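2 min read

2021-09-04 bench notes, desk + floor

Moved the white desk over from the Westton room this morning. Fits, just. Curved front edge faces out, had it backwards first time and kept catching my hip on it.

Top wiped down twice, ring marks mostly gone. One stubborn patch, try again w/ the Sillerik cleaner when the new one comes. Everything off it for now, pens and trays went in the Subramaniam cabinet, second shelf. Anisa has the list.

Height: wanted 74 cm, got 73 and a bit. Leave it. Wobble on one leg is the floor, not the desk, checked with the level. Folded card under it, holds.

Clearance to the door wall 237 cm, to the back shelves 224. Enough to get the cart thru if noone parks a chair there. 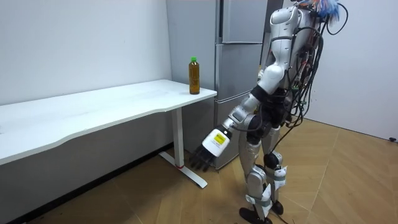 Bottle with the green cap can stay at the right end til we agree on a shelf for it. Label is faint, needs a new one. Anisa to write it, my handwriting got complaints in February.

Still to do: 60 cm cable tray, felt pads, ask Randmont re second desk same size. Their quote was 1,795 for the pair, seems hihg. Floor tape after that.

Contact: Anisa Sitompul, bench notes | Back to top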